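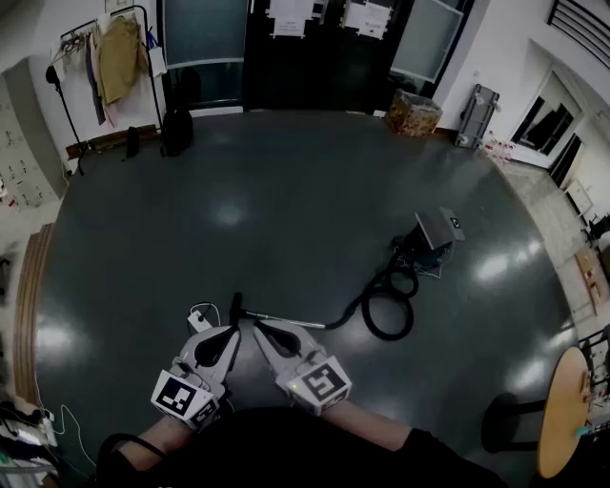
You have to stop thinking of it as your hand, Alaric Villanueva keeps telling new people on their first morning. Your hand will pick up anything. The gripper has two fingers, and if you ask it to do a thing two fingers can't do, all you've recorded is yourself having a bad time.

The work goes by the name of demonstration, and at Flerkberg it takes up most of the day. A person holds a gripper, does a household job with it, puts everything back and does the job again. The recordings go to the people training the robot, who want to see the same ordinary task done many times with small differences. In March the task was the vacuum cleaner: take hold of the wand, move it across the floor, set it down again.

It sounds like the easiest job on the list. The demonstrators disagree. A cup stays where you put it, but a vacuum is three things joined together, and the hose has its own ideas. Pull on the wand and the loops open up, or they don't, and the canister follows or tips. A person corrects for all this without noticing. With a gripper in your hands you notice every bit of it.

Villanueva came to the work from furniture assembly. He has recorded 2,803 demonstrations so far, and he keeps his own tally in a notebook because he likes to check it against the one on the server. He talks about the vacuum the way some people talk about a difficult dog.

"The first day I kept grabbing it too high," he says. "Then the whole thing swings. You want to come in low and slow, and close on it once. If you close, open and close again, that's what the robot is going to learn."

That last point comes up a lot. A robot trained this way copies habits along with the skill. Early on, one demonstrator had a way of pausing before each grasp to line things up by eye. The robot picked up the pause as well, and would stop in front of a handle for a few seconds before doing anything. It took a fresh set of recordings to get rid of it.

There are two common ways to show a robot a task. One is remote control, where the operator sits or stands at a set of levers and drives the real arms. Flerkberg still does this on its older project, Kurix, and keeps it for jobs where the robot's reach matters. The other is to leave the robot out of it and carry the gripper by hand. The markers on the equipment help the software work out where everything was, and the movements are matched to a robot later.

Each has its faults. Remote control is slow, and a good operator on Kurix might finish 6 clean runs in an hour on a hard task. By hand it goes much faster, but people are nimbler than machines. They lean, they twist their wrists past what an arm can manage, they step over a hose. Recordings like that have to be thrown out, and Van Dusen, the software that sorts them, throws out plenty.

The target for the vacuum was 2,000 usable runs. Villanueva's group of four reached it in the third week, then went back and did more with the hose laid out in messier loops, after the first trained version did well on a neat floor and poorly on any other kind.

Clutter is now part of the plan. The rooms are left much as people use them, with bags and boxes against the walls and cords where cords end up. Demonstrators are asked to vary where they start and to leave the furniture alone.

The work is hard on the forearms. Shifts are broken up with desk time, spent labelling recordings, and most people prefer the floor. Villanueva says his grip at home has changed, and he now picks up his toast with a finger and thumb.

The next task on the schedule is folding towels, under the name Tasus. He tried it for an afternoon and managed four he was happy with.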